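Gedville Numismatic Society
Members' Newsletter
2020-12-09

Filali Bequest of Medals and Tokens

The Society is pleased to announce that the cataloging of the Filali bequest is complete. The collection was received in March and consists of 652 pieces, most of them trade tokens and commemorative medals struck for towns, fairs and small businesses. It is the largest single gift of exonumia the Society has accepted.

Each piece has been weighed, measured and entered in the catalog under a permanent number. The work was directed by Inger Vídalín, Curator of Medals, who also prepared the introductory essay on die varieties in the transportation tokens. Members who have contributed to the reference file on token dies will find their notes credited in the entries concerned.

Of particular interest are 38 uniface trial strikes in white metal. Several show design elements that were dropped before the final dies were cut, including a second border of beads and a different placement of the date. The trial strikes had been stored in paper envelopes with a high sulfur content and have now been moved to inert holders. No cleaning was attempted, in keeping with the Society's policy on toned surfaces.

Duplicate pieces will be offered to members at the spring sale. The duplicates come to 96 lots, and a list with grades and reserve prices will be mailed with the next newsletter. Bids may be submitted in writing or made in person at the sale. Proceeds are restricted to the purchase of storage cabinets and library books.
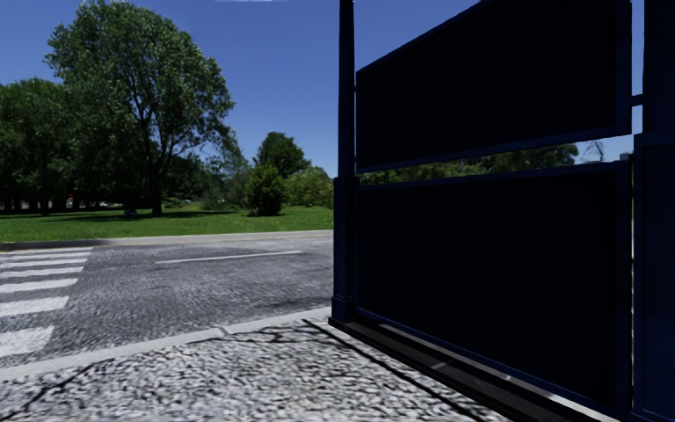

Access to the Collection

Members in good standing may examine pieces from the bequest in the reading room by appointment. Requests should be made in writing and should list the catalog numbers required. No more than 2 trays may be issued to a reader at one time. Cotton gloves and padded trays are provided, and pieces must remain in the room at all times.

Photographs for personal study are permitted without flash. Permission to publish must be obtained from the Curator before any image is submitted to a journal or auction house. The credit line should read "Gedville Numismatic Society, Filali Bequest," followed by the catalog number.

Printed copies of the catalog may be ordered from the Society's office. Corrections to the entries, with supporting references where possible, should be addressed to the Curator of Medals.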